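Holto 釉薬テストピース記録
README
最終更新 2020年11月4日

陶芸工房 Holto で焼いた釉薬テストピースの調合、焼成条件、目視による発色の記録をまとめたものです。全部で2,611件あります。
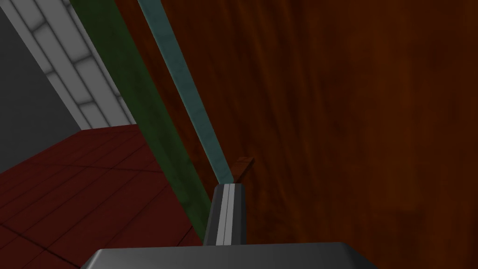
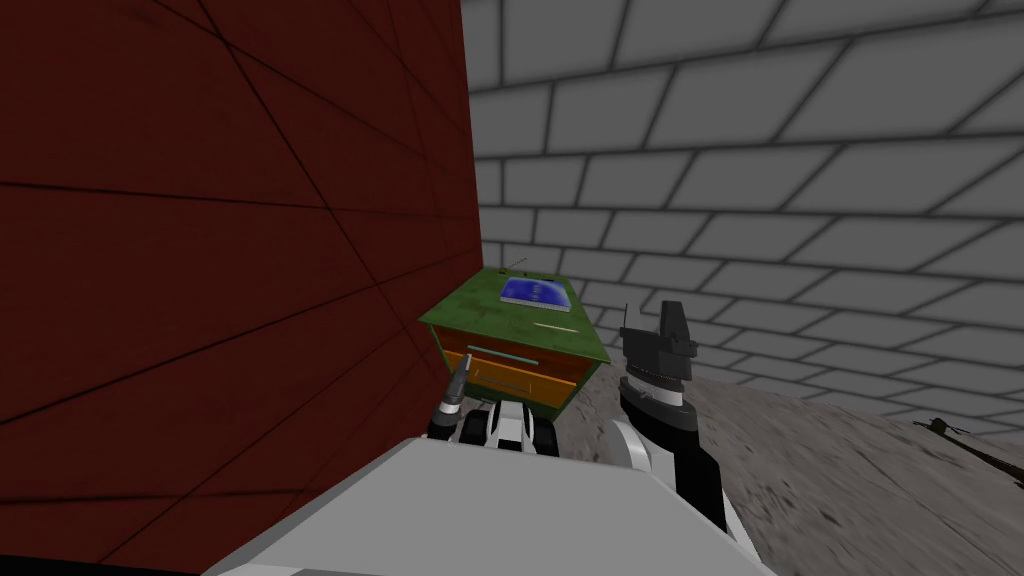 発色の欄（color_note）は、焼き上がったテストピースを窓際の机に置き、自然光で見て書いています。測色計の値は入っていません。色の呼び方は記録者の癖が出やすいので、途中から呼び名をそろえました。「赤茶」は橙がかった赤茶色で、1枚目の木目の面くらいの色を指します。「暗赤」はもっと沈んだ赤で、2枚目の左の壁に近い色です。同じ壁の左下のようにほとんど黒に見えるものは「黒」とし、備考に「赤み」と書き足しています。2枚目の床のように明暗の灰色が混じるものは「灰・斑」です。古い記録では「鉄赤」「あずき」なども使っていて、書き直さずに残してあります。

ファイル
glaze.csv　釉薬の調合。400種
body.csv　素地土。39種
test.csv　テストピースごとの記録。2,611件
firing.csv　窯ごとの焼成記録

文字コードは UTF-8、区切りはカンマです。備考に読点はありますが、カンマは使っていません。

test.csv の主な列
test_id　テストピースの裏に鉄絵具で書いた番号
glaze_id　glaze.csv を参照
body_id　body.csv を参照
firing_id　firing.csv を参照
position　棚の段と位置。下段が1
thickness　釉の厚み。薄、中、厚の三段階
color_note　発色
defect　ちぢれ、ピンホール、流れ、貫入など。複数ある場合は空白で区切る

調合について
原料は乾燥重量で量り、合計100になるように書いています。着色用の酸化金属は外割で、合計には含めません。木灰は水簸したものを使っていますが、年によって質が変わるため、glaze.csv の ash_lot で区別してください。ロット名の Lodlow と Uysal は仕入れ先の呼び名で、灰の樹種を表すものではありません。Uysal の最後の袋は4月に使い切り、それ以降の調合はすべて Lodlow です。

焼成について
酸化と還元の両方があります。還元焼成はガス窯、酸化焼成は電気窯で行いました。温度は熱電対の表示値で、ゼーゲルコーンの倒れ具合を別の列に入れてあります。両者が食い違うときはコーンのほうを見てください。ガス窯の熱電対は一度交換していて、交換前の記録は表示が高めに出ています。補正はしていません。

わかっている問題
・厚みの三段階は目分量です。釉の濃度（ボーメ）は測っていない回が多くあります。
・還元の下段は温度が上がりきらず、同じ釉でも上段より艶が出ません。position を見ずに比べないでください。
・割れて番号が読めなくなったテストピースは除きました。そのため test_id には欠番があります。
・食器としての安全性（鉛やカドミウムの溶出など）は調べていません。

利用について
制作や授業での利用は自由です。表をそのまま再配布するときは「Holto 釉薬テストピース記録」と書いてください。調合計算ソフト Plirneo に読み込む場合は、glaze.csv の列名を先に英語の原料名へ置き換える必要があります。対応表は names.txt に入れてあります。

誤記を見つけた場合は、test_id を添えて工房まで知らせてください。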